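Orestis Sfakianakis
@orestis_sfk
12/2/22

1/ Bonjour à toutes et tous ! On me demande souvent à quoi ressemblent mes journées chez Tikham, alors petit fil (enfin, petit, vous me connaissez) sur la façon dont on montre une tâche à un robot.

2/ En ce moment c'est torchon et porte-éponge. On prend une pince dans chaque main et on fait le geste soi-même, tranquillement, comme on le montrerait à un enfant qui veut aider à la cuisine. Hier je tenais le coin du torchon à carreaux avec la droite, la gauche attendait son tour.
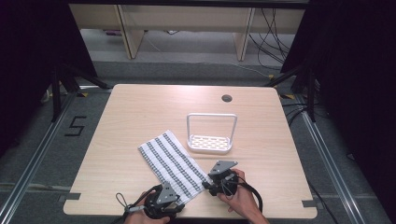
3/ Le plus dur, c'est de ralentir ! À la maison je plie sans y penser, alors qu'avec les pinces il faut choisir son coin, fermer doucement, ne pas tirer sur les câbles. Purificación Rivas, qui m'a tout appris, me répète de respirer entre deux prises.

4/ On fait 50 essais par série, puis une pause café (sacrée, la pause). Le projet s'appelle Gillosik et on vient de passer la démonstration 2718, j'étais fier comme tout.

5/ Je garde aussi les essais un peu ratés, quand le tissu glisse et qu'on le rattrape. Purificación y tient beaucoup et je commence à comprendre pourquoi.

6/ Si vous avez des questions, allez-y, je réponds ce soir après le dîner !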